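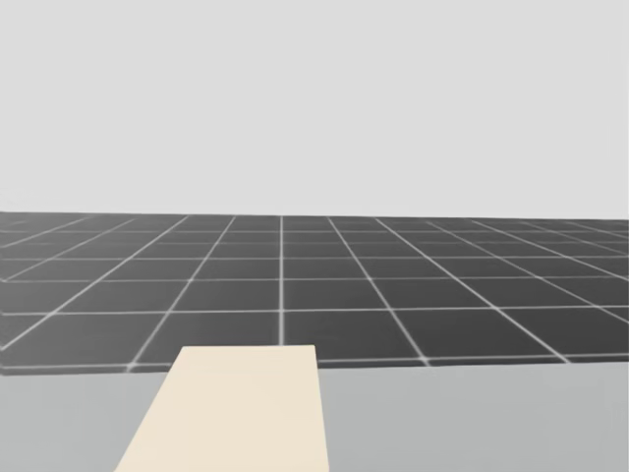 Most household chores come down to picking something up and putting it somewhere else, and machines still find that hard. A dishwasher cleans plates well enough, but a person has to load it. The same goes for shelving, which is the job we followed this year. Getting one plain board off a table and onto a bracket takes a person a few seconds. For a machine, most of the work starts in simulation, where the floor is a dark grid with white lines, the sky is a blank gray, and a long cream-colored board can be set out again as often as anyone likes.

Print this page | E-mail this page

Oct 7, 2021
By Marwa Samir

The Burgate workshop fits out small stores: shelves, counters, stock rooms. In April its owners asked whether any part of that work could be handed to a machine. They talked to two suppliers, Stircombe and Ghoneim, and both gave the same advice, to try it on a computer first. A simulated board costs nothing to drop. The team set itself a target of 1000 tries before anyone spent money on equipment, and named the job Prasum after the shelf line it was meant to serve.

The plan covers 9 steps, from finding the board to letting go of it in the right place. So far the shop is happy with six of them. The trouble is in the middle, when two arms have to lift together. If one side rises early the board tips, and the longer the board, the worse it gets. People correct for this without thinking – they feel the weight shift and wait for each other.
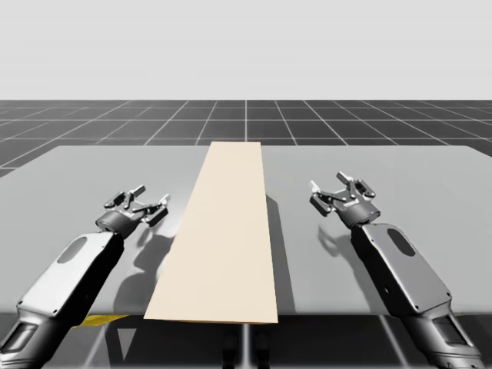 Can a machine put up a shelf in your house yet?

Not in any house we know of. It may manage a known board on a clear table, but it would be lost with a crooked wall, a missing screw or a cat on the stairs. The shop floor is a better bet, where the table stays put and the boards come in fixed lengths.

The owners asked for a simple comparison, so we timed one of the fitters. She moved 54 boards from a stack to a bench in about an hour, and that included stopping to answer the phone and throwing out the warped ones. Sorting good boards from bad was never part of the plan for the machine. It would need to be, if the thing were to save her any real time.

For now the workshop will keep doing its shelving by hand. The simulation work goes on in the evenings, mostly on the lift. Folding, wiping and bagging have been suggested as the next jobs to try. Cloth and bags change shape when you grab them, so those will probably wait.

Comments (4)

dalesidejoe
I fitted shelves for years. The lifting is the easy part. Let me know when it can find a stud.

R. Pell
Which software are they using? The page doesn't say.

Marwa Samir
I wasn't given the name. I'll ask next time I talk to the shop.

tinaw
All I want is something that empties the dishwasher. Shelves can wait – mine have been leaning against the wall since spring.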